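Cumley Tabletop Chores
README and data card

Last updated Thursday, October 10, 2024

Read this before you download

Cumley is a set of recordings of a two-armed robot being driven through kitchen chores by a person. It is meant for training and testing policies that move dishes, mugs and food around a table. It is not evidence that a robot can do your dishes. We have seen earlier releases quoted that way, so the limits come first in this card and the loading instructions come near the end.

Every recording in the main split was made by a human operator with a leader rig. The person decided what to pick up, how to hold it, when to back off and when the job was done. If a clip looks skillful, the skill is the operator's. Clips of a trained policy running without help are in a separate folder called rollouts, and they look a good deal worse.

What is in the set

339 episodes, split across 13 tasks. Each episode has head camera video, joint positions for both arms, gripper state, a one-line written instruction, and an outcome label. There are 5 table layouts. The layouts change which items are out and where they stand, but they are all kitchen items on a table, and a policy that does well on all of them has still only met one kind of room.

The tasks involve lifting a plate, moving a mug between a mug tree and the table, moving food between a tray and a plate, opening and closing a toaster oven, pulling a drawer by its handle, and combinations of those. No task uses running water, raw meat, glass, knives or a hot oven. The toaster oven is never plugged in. Anyone planning to report results on "cooking" should think hard about that word.

The table

Most layouts keep the large items near the sides and leave the middle open for the arms. This makes the chores easier than they would be on a real counter, where the middle is where the mail ends up. We left it this way in order to get usable recordings at all. The Turard clutter set has messier tables and lower success, and the two should not be averaged together.
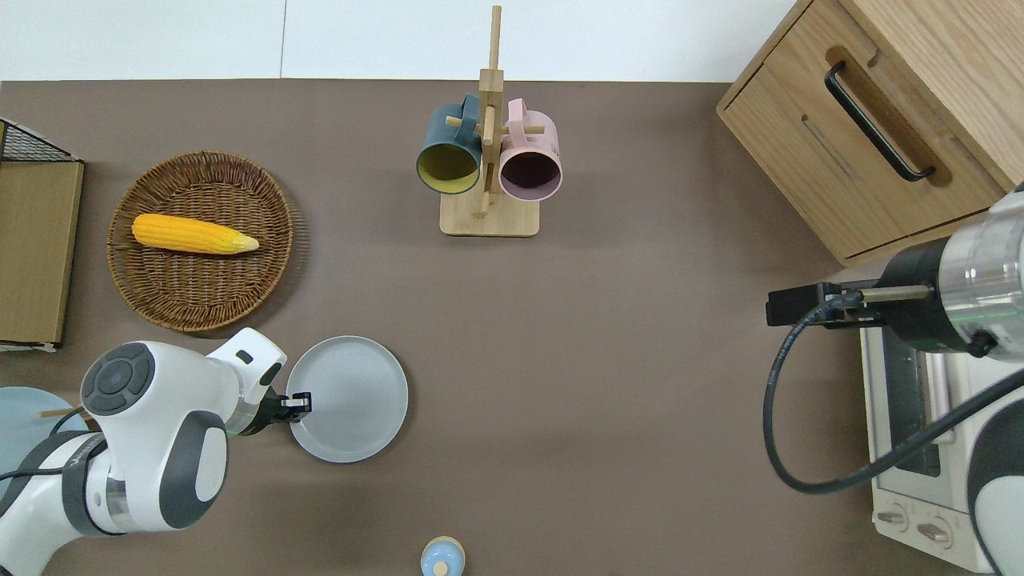
Head camera view. Left gripper at the rim of the gray plate; corn in the wicker tray, two mugs on the tree.

A flat plate is harder than it looks in a demo reel. A two-finger gripper has to get hold of a low rim, and if the approach is a little too low it pushes on the table, and if it is a little too high it closes on air. Operators often needed several tries, and we kept the tries in. Please don't trim them out and then publish a time per plate.

Mugs on pegs are the other weak spot. The handle has to come off along the peg, and a policy that has learned "grab and lift" will take the stand up with it. Corn is easy to grip and easy to drop. It rolls.

Outcome labels

Each episode is marked done, partly done or failed. Done means the items ended where the instruction said, with nothing knocked over. It says nothing about speed. A task most people would finish before they had noticed starting it can run for minutes here, and still be marked done.

Partly done was a dumping ground in the August release. It covered everything from a plate set down slightly off its spot to an arm that stopped halfway and stayed there. We have relabeled those episodes, and the note field now says which part was finished. If you trained on the August labels, your numbers will not match ours.

There are no episodes where the person stepped in by hand and the episode was still called done. Those were moved to failed. This dropped the headline rate and we think it is the right rate.

What the baseline shows

The Lashari baseline is a plain imitation policy trained on the main split. It does passably on single-item tasks in layouts it has seen. Move the plate a hand's width from where it usually sits and it gets noticeably worse. Ask for 2 steps in a row and small errors from the first step tend to wreck the second. It also has no real sense of being finished, and in several rollouts it reaches again for an item it has already moved.

We don't find this surprising, and we don't think more of the same data fixes all of it. Someone may prove us wrong. If so, please include video of every trial you ran, including the bad ones, at normal speed.

Not suitable for

Claims about household readiness.
Safety testing around people or pets. There are none in the workspace.
Cost or labor comparisons. Resets between episodes were done by a person, and the reset time is not recorded.
Force control work. There is no force data.

Known problems

Gripper state lags the video slightly in layout 2. The offset is in the metadata file and the loader corrects it unless you turn that off.
The arms often block the head camera at the moment of contact. There is no second view to fall back on.
Instructions were written by a small group and repeat the same few verbs. Reworded instructions confuse the baseline badly.
Lighting is soft and even throughout. Expect trouble near a sunny window.

Loading

Unpack the archive and point the loader at the top folder. Splits are listed in splits.txt, one episode per line. Keep the test split out of training, including for choosing checkpoints. The rollouts folder is not read by default.

Terms

Free for research use. If you show clips in a talk or a video, say on screen that a person was driving the arms, and do not speed them up without saying so. Credit the Cumley set and the Allham lab. Corrections to labels are welcome; send the episode number and the reason.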